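Home | Kitchen | Laundry | Workshop | Storage | Ask a Question

Keeping Manuals, Warranties and Small Parts Where You Can Find Them

Most homes have a drawer stuffed with instruction booklets, and most of those booklets belong to things that were thrown out years ago. An evening of sorting fixes it. The method below is the one I have used since we moved to Trolholm, and it takes a few minutes a month to keep up.

Start by emptying the drawer onto the floor or a bed. Make a pile for each room. Anything you no longer own goes straight into recycling. If a booklet comes in six languages, cut out the pages you can read and recycle the rest. A sharp utility knife run down beside the staples does it cleanly.

Staple the receipt to the inside of the cover. Thermal receipts fade, so make a photocopy first and keep the two together. Write the purchase month on the front of the booklet in pencil, along with the model number. On a washer the number is usually inside the door rim. On a refrigerator, look on the side wall of the fresh food section.

For storage, an accordion file works for thin booklets and a magazine box works for thick ones. I use a Barier file with tabs and it has held up. Plastic sleeves in a ring binder look tidy but get heavy fast, and the bottom sleeves tear.

Spare parts are harder. Shelf pins, hex keys, extra screws and felt pads should go in a zip bag with a slip of paper saying what they fit. Don't write on the bag itself, the ink rubs off. Furniture hardware can be taped to the back or underside of the piece with packing tape. That way it moves when the furniture moves.

What to do with the boxes

Keep the box until the return period is over, then flatten it. The exceptions are anything with a glass tank or a screen, which you will want to pack properly if you move. Small mailer boxes are worth saving. They stack well, the lid stays attached, and they make good drawer dividers if you slice the lid off along the fold. Check under any loose sheet in the bottom before you recycle one. I once threw out the mounting screws for a Toltora shelf that way and paid $2 for a new set, plus shipping.

For shipping a return, don't reuse a box that has gone soft at the corners. Pack the gap with crumpled paper, tape the center seam, and run a second strip across each end.

Go through the whole file once a year. I do ours in October when the furnace filter gets changed.

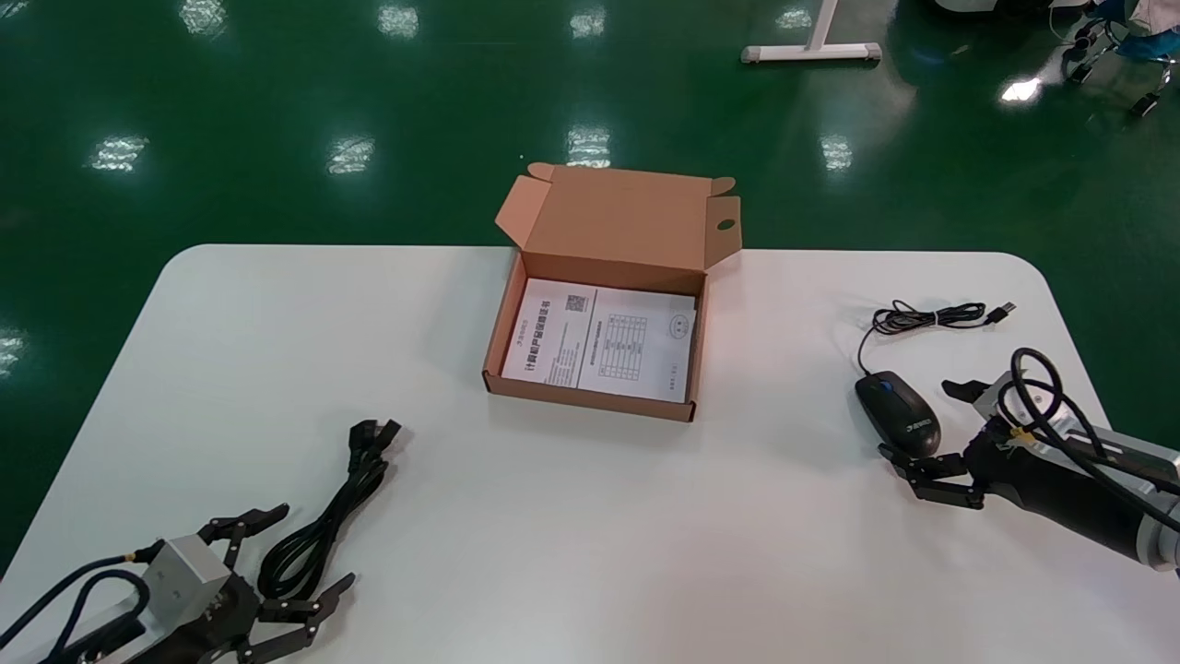

Printed sheet in the bottom of a small mailer box.

Comments (3)

I scan everything and keep the paper only for the stove and furnace. 400 pages down to one thin folder.

What about booklets that are too thick to staple a receipt to?
Reply: Use an envelope taped inside the back cover.

Taping the hex key under the table is a good one. Doing that tonight.

Contact Us | Copyright September 2020 Benítez Home Notes | Back to Top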